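The Longest Thank-You Note in Town

It started with a roll of brown wrapping paper and a marker that was already half dried out. Anatole Hamel had taped a few yards of the paper to the wall outside his bakery in Honeo, written "Thank you for..." at one end, and gone back in to see to the bread. By lunch people were bending down to reach the last clean corner. One neighbor had thanked a crossing guard. A kid had thanked his grandmother for letting him win at checkers (he spelled it "chekers," and everybody loved it more that way). And right at the bottom, in tiny careful letters, someone had thanked the person who found her wallet on the Caritz bus and returned it with every dollar in place.

"I thought I would take it down at closing time," Hamel told me. "Then I read it all the way along, and I had to go buy more paper."

That was how the Thank-You Mile got going, and if you haven't been to one yet, oh, you have a treat coming! The idea is wonderfully simple. A town rolls out paper along fences, shop windows, railings, whatever it has, and for one afternoon everyone is invited to write down something they're grateful for and who they're grateful to. No entry fee, no speeches, no winner. The paper goes up in the morning and by evening it's covered.

I went to the one in Voyle, and I'll admit I arrived a little unsure what I would do with myself all afternoon. I needn't have worried. You walk along slowly, you read, you laugh, you have to stop for a minute, and then you find that you've been chatting with a stranger about her old piano teacher since the corner. People read aloud to each other. Teenagers who would never in their lives send a thank-you card were on their knees on the sidewalk drawing one in four colors.

Voyle hung 609 feet of paper that day, from the library steps down to the footbridge. By the time the light went there were 1439 messages on it. I know the number because two sisters from the high school had made it their job to add them all up, walking the whole length with a clicker each and then comparing. They were off from each other the first time, so they went back and did it again.

What do people write? Some of it is what you'd expect, and it's lovely: nurses, teachers, moms, the man who plows the hill before anyone is up. But the ones I copied into my notebook were the odd ones. "To whoever waves from the blue house, I wave back now." "Thank you to my brother for the kidney and also for the truck." "Thanks to the lady in the pharmacy line who said my baby was supposed to be that loud."

The hard part, Hamel says, is getting the first line written. Nobody wants to start on a blank wall. So the Honeo crew writes the first dozen messages themselves before the street opens, and they're careful to make them plain and a bit messy. If the opening ones look too pretty, people hang back. He also puts the paper low. A strip at adult eye level gets adults. A strip that starts at knee height gets everyone, and the dogs too, since one family in Voyle dipped their terrier's paw in washable paint and let him sign.

And the messages do find their people! That's the piece I hadn't understood before I saw it. Friends call each other up and say, you had better come down here, you're on the wall. I watched a retired mail carrier stand in front of his own name for a long while with his hat in his hand. There were 12 messages to him by then, in 12 different handwritings, and he asked if he could borrow the marker.

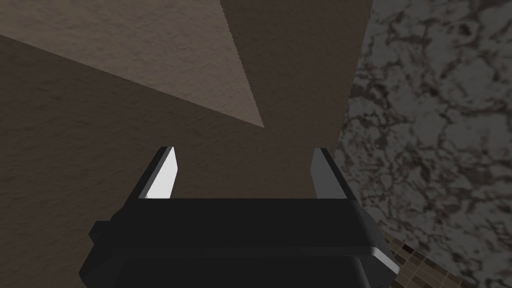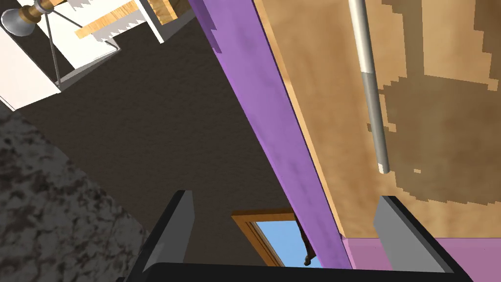
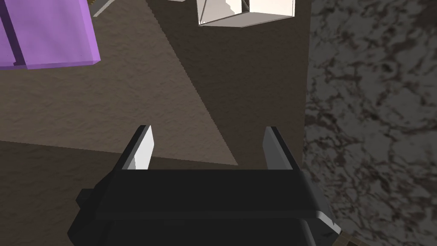
Every town that takes this up ends up giving it a flavor of its own. Skulex does it indoors, down the long hallway of the old school, and finishes with soup. Caritz asks each street to pick a color and stick to it all the way along, so that from the far end the paper looks like one long striped scarf. The Voyle people are already arguing happily over theirs for next time, and the front-runner is purple, the soft lavender kind on that broad slanting beam in the second picture, which has the big advantage that black marker shows up on it beautifully. A darker purple was tried on a test strip and nobody over fifty could read a word. I'm told the yellow camp hasn't given up.

If you'd like to try one where you live, start small. One block is plenty. Get paper with some weight to it, because the thin kind tears as soon as people lean on it, and buy twice as many markers as you think you need (they wander off in pockets, and that's fine). Ask the shop owners before you tape anything to their glass. Have a dry place lined up for afterward, too. Honeo rolls its paper around carpet tubes and keeps them in the room over the bakery, where you can go up and look yourself up by year. Hamel says a few people come in every winter, buy a loaf, and ask for the stairs.

The next Mile in Honeo is set for November, with 32 volunteers signed up so far and room for plenty more. Bring a marker if you have one. They start hanging paper at eight, and there will be rolls, still warm, for anybody who shows up to hold the other end of the tape.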